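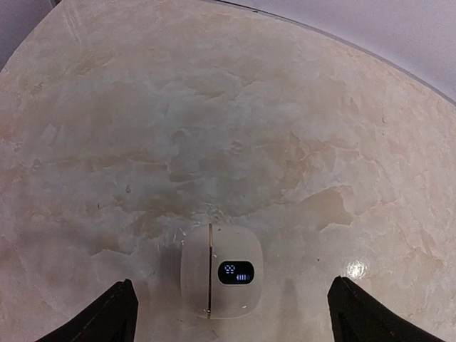
Round table with a marble-like top.

Wanted: second guitarist for a metal band that has heard it all before

Hirnance are looking for a second guitarist to finish an album and then play it in front of people. We have been going long enough to be wary of adverts like this one, having answered a few, so we will try to keep the promises small.

What we are

Four players when we're complete, three at present. Melodic death metal with some doom in the slower parts, though the last review called us "progressive", which we dispute. Our first album, Standum, came out on our own label and sold 600 copies. We were told by a man with a podcast that this was a breakthrough. It paid for the mastering.

The second album is called Wunuvero. Drums and bass are recorded for all but two songs. Rhythm guitars are half done and the solos are mostly blank spaces with Siebe humming over them. We have an offer from a small label, Leemans, to put it out on vinyl and CD. We have read the contract twice and have not signed it yet. You would get a copy to read before you joined, and we'd like to hear what you think of clause 4, as none of us likes it.

What you would be doing

Learning the eleven songs we still play live. Tabs exist for eight of them and some of the tabs are even right. Recording your own parts for Wunuvero, including leads if you write them. Rehearsing once a week in the evening, more often before shows. Loading the van, both ends of the night. Every applicant says they don't mind this and we have learned to wait and see.

There are shows pencilled in from April. Pencilled means a promoter has said yes in a message with a thumbs-up on it. After the past eighteen months we'll believe in a tour when we are standing at the side of the stage, and you should plan your annual leave with the same caution.

What we need from you

You can play tight rhythm at 192 bpm for a whole song, standing up, without the click rescuing you. Studio speed doesn't count. You own a guitar that stays in C standard and an amp or modeller that works every time it's switched on. You can sing a bit, or growl a bit, or are willing to be taught. You answer messages.

We don't need a famous former band, a sponsorship deal or a following. If you have 105 videos of yourself playing sweeps in your bedroom, send us the one where you play a riff. Age, gender and hair are of no interest to us. We would ask that you don't bring a manager.

Money

Show fees go into the band account and pay for fuel, rehearsal and repairs first. What is left is split equally, and some months nothing is left. Songwriting is credited to whoever wrote the part, in writing, on the day – we fell out with a previous guitarist over this and it was our fault as much as his. Anyone who tells you a band at our level pays a wage is selling something, very likely a course.

How to apply

Send two recordings to Siebe Van Beek through the contact form on the band's page: one of you playing along to any track from Standum, and one of something you wrote yourself. Phone quality is fine. Add a few lines on where you live, which evenings you can manage and why you left your last band. We know there are two sides to that story and will only be hearing one.

Please leave out the words "passionate", "versatile" and "brutal".

We'll listen to everything, reply to everyone, and invite a few people to play three songs with us in the room. The audition is unpaid, as is most of what follows. Applications are open until the end of September 2021, or later if nobody suitable turns up, as happened last time.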